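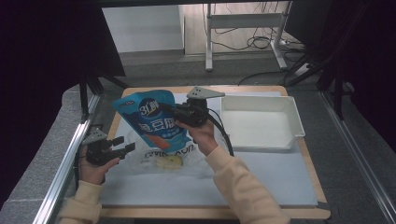 The bus let Wendy Mapplebeck off at the bottom of Villanueva Street at ten past four, and she carried her mother's clock up the hill in a pillowcase. It was heavier than it looked. She stopped twice, once at the mailbox and once outside the bakery, and both times she put her ear to the cloth to hear if anything had come loose.

The repair shop had a green door and a bell that stuck. A woman at the counter was filling in a form and did not look up until she had finished the line.

"It stopped," Wendy said. She set the pillowcase down.

"They do." The woman pulled the cloth away. She wore a badge that said AMBER. "Tornirex. I haven't had one of these in a while. When did it stop?"

"September."

"Has it been moved?"

"It was moved in September. It was my mother's. It came off her shelf and went onto mine."

Amber Wainwright turned the clock around and opened the back with her thumbnail. She looked inside with a small flashlight for long enough that Wendy began to read the notices on the wall. One was for a choir in Fadville. One said that items left more than 20 weeks would be sold.

"Was your shelf level?" Amber asked.

"I think so. It's a shelf."

"A lot of them aren't."

She wrote out a ticket, number 519, and tore it along the fold. She said it would be a week to look at it and she would call before she did anything that cost money. Wendy put the ticket in her coat and the pillowcase in her bag. Then she stood there.

"Does it need to be in a certain place?" she said. "While it's here?"

"It'll be on the back shelf with the others."

"She kept it facing the window."

Amber thought about this. "I can face it that way," she said.

The apartment was quiet that week. Wendy had not noticed the clock much when it ran, in the two days it had run for her, and now she noticed it wasn't there. She dusted the shelf. She borrowed a level from the man downstairs and set it where the clock had been, and the bubble slid all the way to the left and stayed there. She tried the kitchen counter and the windowsill and the top of the refrigerator. The windowsill was the best of them.

Her brother called from Clunus and asked if she had gone through the boxes yet. She said she had done one. He asked what was in it.

"Towels," she said. "And the good scissors."

"I wondered where those were."

"Do you want them?"

"No," he said. "You keep them." He talked for a while about his roof. A man had quoted him 1,000 dollars for the gutters alone, and he wanted to know if that sounded high. Wendy said she had never had gutters. Before he hung up he asked about the clock, and she told him it was being looked at.

"It used to drive me crazy," he said. "I'd lie there waiting for it to get to twelve so it would be over with."

"I don't remember it being loud."

"You had the back room."

Amber called at 7 the next evening. Wendy was eating standing up and had to put the plate down to find the phone.

"There's nothing wrong with it," Amber said. "I cleaned it, because it was open. But it was only out of beat. It wants to sit flat, or if it can't sit flat it wants to be set for the way it's sitting. Your mother's shelf probably had a lean to it and somebody set it for that, years back."

"So it was set crooked."

"It was set right for where it was."

Wendy asked what she owed. Amber told her, and it was less than the bus and the lunch had come to.

She went up the hill the next day with the pillowcase folded under her arm. The clock was on the back shelf, facing the window, and she could hear it from the door. Amber wound it, stopped it for the journey, and showed her how to start it again with one finger.

"I can leave it set flat," Amber said, "or I can put it back how it was. If you still have the shelf."

The shelf was in her brother's garage – he had taken it down with the rest and stacked it against the wall with the brackets in a jam jar.

"Leave it flat," Wendy said. Then she said, "How hard is it to change, after?"

"Two minutes. Bring it in."

She took the bus home with the clock on her lap. That night she put it on the windowsill and started it with one finger, and went to bed with the door open. At eleven it struck, and she counted. She was still awake for twelve. In the morning she called her brother and asked him how long the shelf was.

Comments

marlow_p
My grandmother had one that only ran with a folded bus ticket under the left foot. We still have the clock and the ticket.

Jeanette
I liked the brother. I would have read more about the gutters.

tinwhistle
"It was set right for where it was." Read this on my lunch break and had to go and sit in the car for a bit.

D. Orme
Small thing, but wouldn't she hear that it was ticking unevenly before it stopped? Mine limped for hours. Good story though.

Jeanette
@D. Orme she says she hadn't noticed it much when it ran.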